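Woletis Housing Association
Residents' Bulletin, May

Changes to the Water Billing Cycle

Beginning with the next statement, households in the Halim and Floseo buildings will receive a water bill every month in place of the current quarterly statement. The change was approved at the spring meeting of the Association and applies to all 109 units in the two buildings. Rates are not affected.

Under the quarterly system, a leaking toilet or a dripping supply line could go unnoticed for up to three months. In the past year the Association received 5 requests for bill adjustment in which the leak had begun early in the quarter. Monthly statements will allow residents to compare usage more closely and to report an unexpected increase while it is still small.

Each statement will show the previous reading, the current reading, and the usage for the month in gallons. A typical two-person household in our buildings uses about 2000 gallons in that period. Residents whose statement shows a much higher figure are asked to check faucets and toilet tanks first, and then to contact the Building Services office at extension 2344.

Meters will continue to be read from the utility rooms on each floor. Staff will not need to enter apartments for this purpose. Please keep the corridor in front of the utility room doors clear of bicycles, strollers, and boxes.

Residents who pay by automatic transfer do not need to take any action. Those who pay by check should write the unit number on the front of the check and use the drop box in the Halim lobby. The drop box in the Floseo lobby has been removed and will not be replaced. 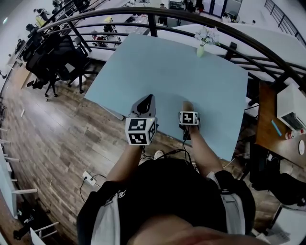
Households that would find twelve smaller payments less convenient may ask to remain on a quarterly payment plan. They will still receive the monthly statement for their information, with the balance due at the end of the quarter. Request forms are available from Yanti Teoh in Resident Accounts and must be returned before the end of May.

Questions about an individual balance should also be directed to Ms. Teoh. Questions about meters, leaks, or shutoff valves should be directed to Saodah Tuhumury in Building Services. The office is open until 4:30 p.m.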